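Kallio Kitchen List: archive
Thread: Bowls for the tasting table (was: Pears, again)
4 replies in this thread · 8 shares

We use cookies to remember your place in the archive. Accept / Manage settings

From: Tiina Hyvönen
To: the list
Subject: Re: Bowls for the tasting table (was: Pears, again)

Duygu Sönmez wrote:

> Hello all,
>
> Before anyone orders anything for the December supper, could we
> please settle the bowls. Last year we had eleven sorts on the one
> table and it looked like a jumble sale with soup in it. I would
> like two colours at most. I would also like them small, as people
> fill whatever they are handed and then leave half of it behind the
> radiator.
>
> The other matter is the pears. Tiina has offered to do them whole,
> on the grounds that they look nice. They do look nice. They also
> roll, and I have seen a grown man go under a table after one. Could
> they not be sliced?
>
> If someone has strong feelings about Grallo versus Kevach for the
> order, say so now. I don't, but I would like it noted that the
> Kevach ones stack and the Grallo ones sulk.
>
> Duygu

Dear Duygu, dear everyone,

I have strong feelings, thank you for asking.

First, the number. We are feeding 80, and I know the wisdom of this list is that you get one bowl each and a few over for breakages. I have done the washing up at three of these now and would like to propose that we get a good many over. The soup bowl becomes the pudding bowl only in theory. In practice the soup bowl becomes the place where somebody puts their olive stones, and the pudding waits while I stand at the sink with my sleeves rolled up, hearing the speeches through the hatch.

Second, the colours. I'm with you on two. I'd go for pink and grey, the pale pink that looks as if it has been through the wash with something white, and the grey with a bit of blue in it. I realise pink will bring letters. It brought letters when we had the napkins. But on a plain white table you need something or the whole thing looks like a dentist's, and the two together are calm without being funereal. The grey wants to be the slightly bigger one, for soup. The pink can do pudding and anything that comes by the spoonful.

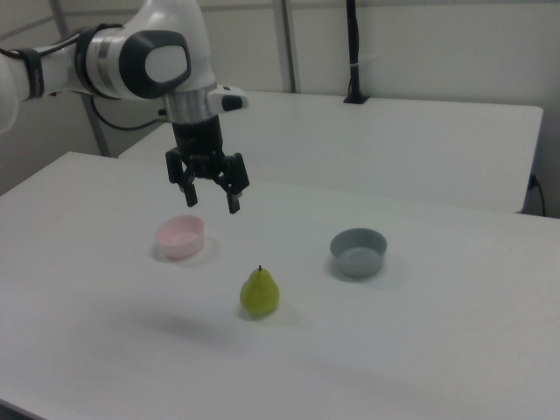
Third, and I shall be brave here, the pears stay whole. A sliced pear is brown by the time the second speaker has found his glasses. You can put lemon on it, and then you have a lemon-flavoured slice of something brown. A whole one that is green going on yellow, with its stalk left on, will stand up perfectly well by itself if you choose it properly. You want a broad bottom. I test each one on the worktop at the shop, and the man at Liroris has stopped asking. Last year's rollers were bought by someone else (I name no names, but they are on this list and they know) and were the long thin kind that never stood a chance.

What I'd suggest is a pear between every two bowls, set a little forward so no one knocks it reaching for the spoon. No greenery, no ribbon, and please, none of the little cards. If people can't tell what a pear is I don't think a card will help them.

On the order: Kevach. I agree that they stack, and I'd add that they can be prised apart again afterwards, unlike the Grallo lot, of which I have a pair at home that went together in the spring and have been one bowl ever since. I keep my keys in it. Kevach sell in boxes of 8, and they'll take back unopened boxes if you keep the receipt, so whoever pays should kindly not use the receipt to write a shopping list on. I did find last year's in the end. It had "string, cloves, ring Mum" across the total.

White tables, bare, if no one minds. I know there's a faction for cloths. The cloths have to be ironed, and the last time I raised this the faction was suddenly very busy. The tables wipe down well enough and you can see at once where the beetroot has been.

Duygu, could you put the order in if I do the fruit? I can collect from 4 in the afternoon on the day before and I have room in the car for everything apart from the urn, which is not travelling with me again after what it did to the back seat.

Will bring my own tea towels. I'd like the same ones back this time.

Tiina

Reply to list · Reply to sender
3 people are following this thread

Get the list as a digest. Enter your email address to subscribe. You can unsubscribe at any time.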